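Seltness sets equipment budget for home laundry work

Seltness will buy 22 more hand-held grippers this year and put off its order for robot arms until next spring, according to a budget note dated 18 July 2019. The grippers are used in ordinary bedrooms, where people pick up, fold and sort clothes with them.

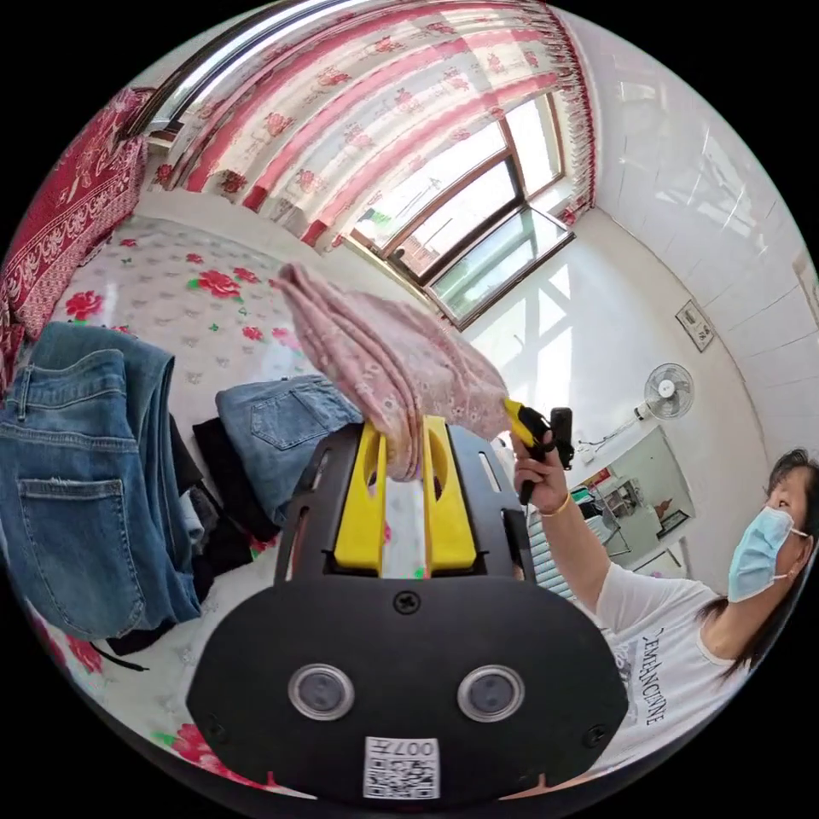
Seltness Household Handling Team

The order goes to Tremeck, which also supplied the first set in April. Each unit is priced at 300 dollars, with spare fingers billed separately. Calimlim had offered a lower price, but its delivery date was too late for the fall schedule.

Folding a garment with a gripper in each hand takes two units per person, so the team budgets in pairs - one spare pair is kept for every site. Spare parts and shipping add 1,837 dollars.

"We were running short of fingers before anything else," said Fiorella Marras, who drew up the plan. "Light fabrics like thin cotton are where we want more hours." 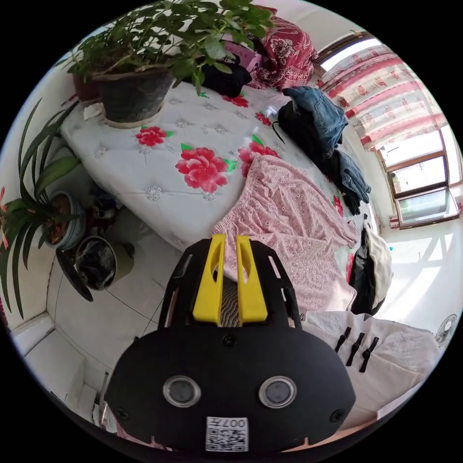
What comes next

The team has booked about 104 hours of bedroom work for the fall, with jeans and lighter clothes on the list. Storage for the recordings will stay with Pliveo under the present contract.

A decision on the arms is expected when the next budget opens. Marras said the floor space at Seltness has to be measured first.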